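Notebook, kitchen materials bench – September, started 9:40

Pan seasoning again. Murkelel want an answer on whether their Jillow oil blend gives a harder coat on bare carbon steel than plain grapeseed, and I still don't believe the question means much. "Harder" by what test? Their sheet says the coat survives 1,000 wipes. It doesn't say with what cloth, how much weight, or what the pan looked like when they stopped.

Went through the sheet line by line before touching anything. Total wipes logged across all their pans is 2,835, which they print in bold as if it were a result. Spread over 17 pans that is nowhere near 1,000 each. So either one or two pans got the full treatment and the rest got a quick rub, or somebody added up different tests. Wrote to Ornutmont, who did the wiping, to ask which.

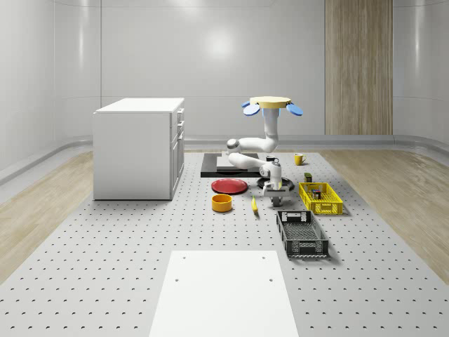 Erhan Karabulut read the page over lunch and disagrees with me on the bold number. He thinks the pans were dropped from the test as soon as the coat broke, so the low ones are the failures and the total is fair enough. Possible. Then the failures ought to be listed, and they aren't. He also says I am too hard on wipe tests in general, that a cook wipes a pan and so a wipe is at least the right kind of abuse. I'll give him that one.

What we did today: five coupons cut from the same Baysal sheet, degreased, oiled, buffed back until they looked dry, baked upside down. Same oven, same shelf. Two with the Jillow blend, two with grapeseed, one bare as a control. I labeled the backs with a punch because marker burns off and I have been caught by that before.

Out of the oven the Jillow pair were darker. Şükran liked them straight away. Color is what sells this stuff and I'd like us to stop writing it down in the same column as hardness. A dark coat can be a thick coat that flakes the first time you cook tomatoes in it.

Fingernail test: no difference I could swear to. Vinegar drop, left while I did the email: both oils went dull under the drop, the grapeseed maybe a bit more at the rim. Maybe. I knew which was which when I looked, so strike that until someone looks blind. 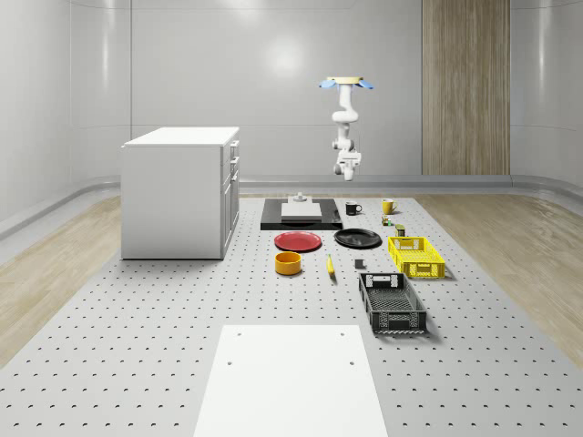

Bench arm over the table, nothing in the gripper.

Ornutmont answered at 2:15. The cloth was "standard kitchen cloth." No weight recorded. They did stop at visible bare metal, so Erhan was right about that part, but the person doing the wiping also decided what counted as bare metal, and knew the oil. No list of failures kept. I asked whether the pans still exist and got no reply to that bit.

Also found that the blend label changed at some point. The older one has flaxseed high up in the ingredients, the new one only says "plant oils." If the test was on the old recipe then the sheet is about a product they don't sell any more. Asked Murkelel. Not holding my breath.

For the next round I want one thing changed at a time. Oil layer by weight before and after buffing – my buffing is heavier in the morning than it is at four o'clock, and I suspect that swamps anything the oil does. Şükran Gökçe to code the coupons and keep the key. I don't see it until the scores are in.

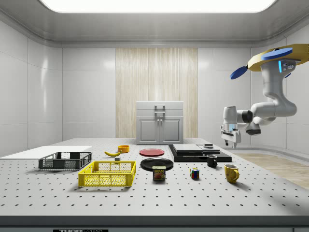

To do

Weigh the coupons from today anyway, late as it is, so we have a rough idea of the coat.
Buy grapeseed from one bottle, enough for the whole round.
Ask Baysal if the sheet is oiled before shipping and with what. Our degreasing may not be getting it all.
Second vinegar test, Şükran to place the drops.
Hold the draft reply to Murkelel. Right now it says "no evidence of a harder coat" and they will read that as a no. It's a don't know.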